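Subject: Re: [grippers] two-finger vs. multi-finger for belt picking
Date: 10/06/2020

> We're looking at the Clernley hands for a belt job and the brochure is
> very keen on them. Has anyone run them against a plain parallel jaw?
> Also, does the Storkinix controller cope with two at once?

We have, at some cost to morale. We ran the Saarinen parallel jaw first, then a pair of Clernley hands, same belt and same white plastic part, 500 picks each. The jaw dropped four. The hands dropped 61, most of them before we lowered the approach speed, and a few afterwards out of what I can only call spite.

In fairness, the jaw wants the part square-on and sulks if it isn't. The hands don't much care about orientation, and they can manage an in-hand turn the jaw will never learn. If your parts arrive every which way, that may be worth the grief.

On the controller: yes, two at once, but leave the finger update rate at 200 Hz. The manual says 500 is fine. The manual has never met our network switch. Firmware 3691 fixed the thumb homing fault and moved the calibration menu somewhere new, so allow an afternoon for finding it.

The head camera was the pleasant surprise. White part on a green belt is about as kind as segmentation gets — our trouble was glare off the near rail, which the Fallix software kept proposing as a part. Masking the rail colour range cured most of it. 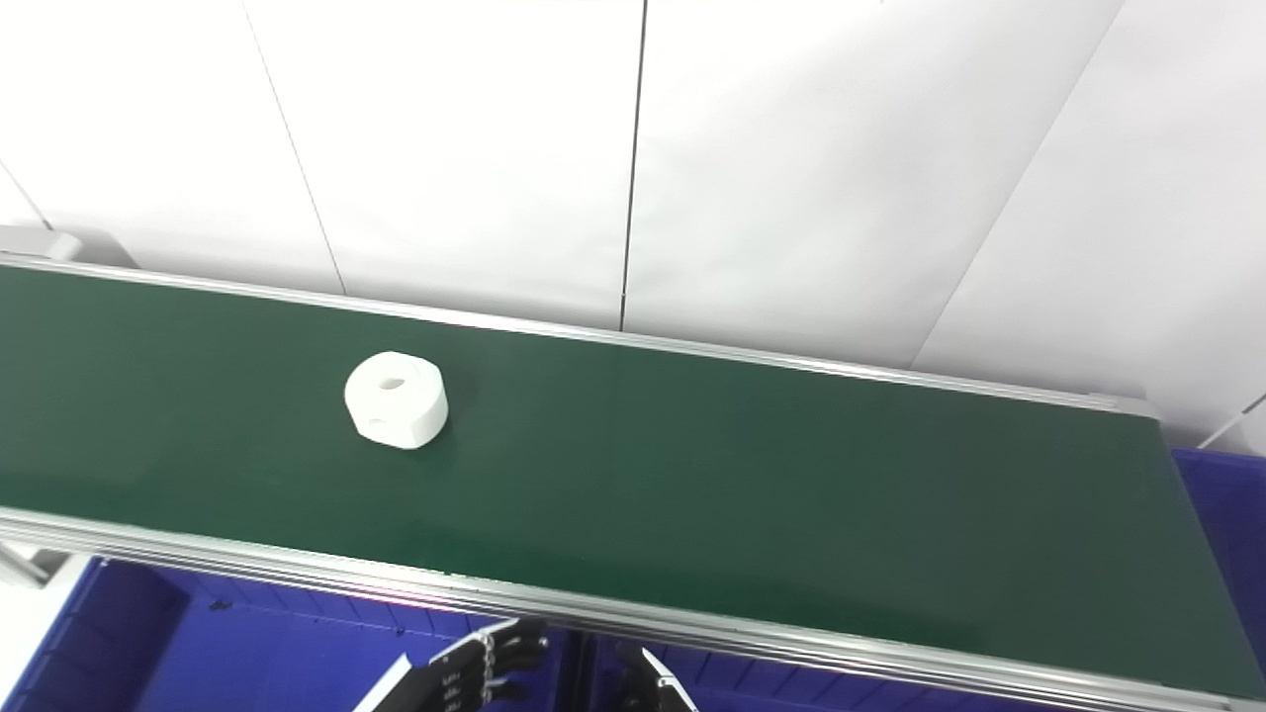
Head camera view, both hands below the near rail, part still upstream.

I can send the logs off-list if you want them. Don't ask for the raw video unless you have a very large drive and a forgiving neighbour on your network.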